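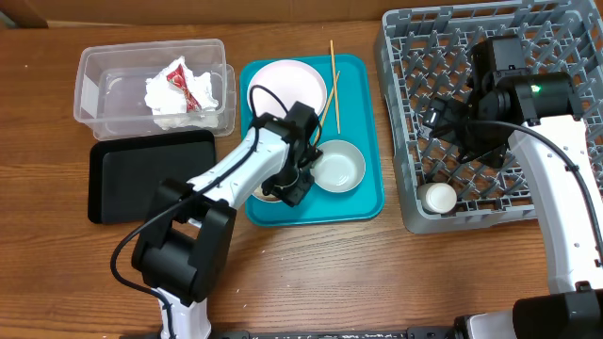

Why does a kitchen need a cleaning schedule if everyone wipes up as they go?
Wiping up deals with what people can see. A schedule covers door handles, shelf undersides, bin lids and fridge seals, which get missed on a busy shift.

Food Hygiene, Unit 4: Cleaning and Waste
Tutor: Lenka Mikuš, Flokdale site
Handout revised 3 December 2019

Bring this to the practical. The written task is at the end and counts towards your folder.

Cleaning and disinfecting are separate jobs. Cleaning removes grease, crumbs and dirt, usually with hot water and detergent. Disinfecting brings bacteria down to a safe level. Disinfectant works poorly on a greasy surface, so clean first.

The order we use at Flokdale:
Clear loose food and rubbish.
Wash with detergent.
Rinse with clean water.
Disinfect and leave for the contact time on the label.
Rinse again if the label says so.
Air dry, or use paper towel.

Contact time is the part most students get wrong in the practical. Read the label every time, even if you used the same product last week.

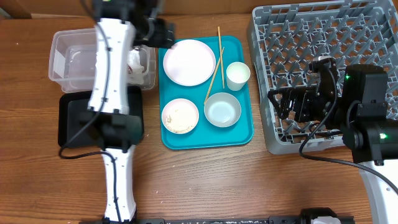 Fig. 1. Tray and clear bin on a wooden table.

Waste
Waste should not build up where food is prepared. Empty indoor bins when they are full and at the end of each shift. Used paper towel goes straight in the bin, never back on the worktop. Wash your hands after handling any waste, including clean-looking packaging.

The Evness canteen, which we visit in April, serves roughly 4,000 meals a week. Look at where the bins stand in relation to the sinks and note who signs the sheet. Their sheet has 19 entries and ours has fewer. We will compare the two in class.

Cloths
Keep separate cloths for raw and ready-to-eat areas. Reusable cloths go to the laundry after each task. If in doubt, use disposable.

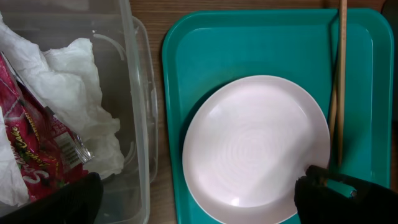

How often should a food waste bin be washed?
At least once a day in a working kitchen, inside and out, and straight away after any spill or leak.

Written task: draw up a one-day cleaning schedule for Room 123. Give the item, the method, the product and the person responsible. One side of A4.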